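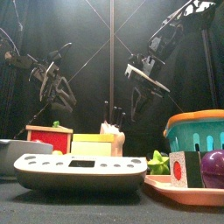
Attachment 1: toy kitchen items and play food on the table, two arms above

Ticket: Ferries do not unload at second harbor, Brudport map
Game: Stemeo, desktop version
Sent to: Gistar support
Opened: 2 June 2022
Status: open, waiting for reply

Description of the problem

I play the Brudport map in free mode. My city has the old harbor on the west side and I have built a second harbor on the small island in the east. The ferry line between the two harbors is active and the ferries travel in both directions. In the west they load flour and bricks. When they arrive at the island they stop at the pier, they wait for the normal time, and then they go back with the same goods still on board. The island storehouse receives nothing.

Before the second harbor I had only the bridge, and with the bridge the island had enough of everything. I removed the bridge because I wanted to let the big merchant ships pass. Now the bakeries on the island have no flour and the people begin to leave. The island had 200 residents when the bridge was there, and this evening it has 110.

There is no error message. The advisor says only "The island is hungry", and this I know already.

What I have checked before writing

The storehouse on the island is connected to the pier by road. I clicked on each road tile to be sure that there is no gap.
The storehouse accepts flour and bricks. Both are set to "accept", not to "empty".
The storehouse has workers. I gave food and storage the highest priority in the labor window.
The pier has its own workers also, and I can see them walking.
The same ferry unloads without any problem at the west harbor when I give it goods from the island. I tried it with fish.

First attempt

I deleted the island pier and built it again on the same place. The ferry line must be drawn again after this. Result: the first ferry arrived and unloaded bricks, but only bricks. The flour stayed on board. From the second trip nothing was unloaded anymore.

Second attempt

I built another storehouse directly beside the pier, so that the way is very short. Result: no change. The new storehouse stays empty and its cart driver stands in front of the door. 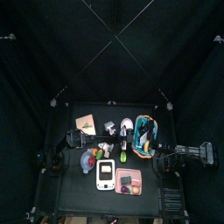
Does the ferry need a free cart driver at the storehouse before it can unload?
The help text of the pier says that one driver must be at home at the moment when the ferry stops, otherwise the goods stay on board.

I read this help text only after the second attempt, I am sorry. So I watched the drivers for a longer time on slow speed. The driver of the old island storehouse is almost never at home. He carries clay to the pottery, and the pottery is on the other end of the island. But the driver of the new storehouse is at home all the time, and the ferry does not use him. For this reason I believe that the pier remembers the old storehouse and does not look for another one.

Third attempt

I set the old storehouse to "accept nothing" and left the game running until the next harvest. Result: the ferries came, waited and left as before.

Fourth attempt

I deleted the old storehouse completely. The clay was lost, but I had a saved game. Result: the next ferry unloaded all the flour into the new storehouse, and also the trips after this were good. Then I saved, closed the game and loaded again, and the problem was back. The driver stands at the door and the flour goes back to the west.
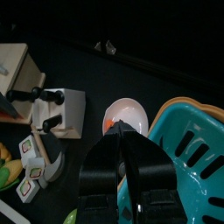
Valcárcel

Additional information, added later the same evening

I have started a new city on the same map to see if my old save is damaged. With only one storehouse on the island and no bridge at any time, the ferries work, also after loading. Then I built a bridge and removed it, and after the next load the ferries did not unload. So it seems to me that the bridge is part of the problem. I repeated this test 2 times and it was the same.

The save from the old city is in slot 41. I can send it, but the upload page refuses the file and tells me that the type is not allowed. Please tell me which format you need, or if I should rename it.

Questions for support

Is it possible to reset the memory of the pier without deleting buildings?
If I build the bridge again and leave it, will the merchant ships find another way around the island, or will they stop coming?

I do not use any modifications and the game language is English. For now I keep the old city paused and I continue with the new one, without a bridge.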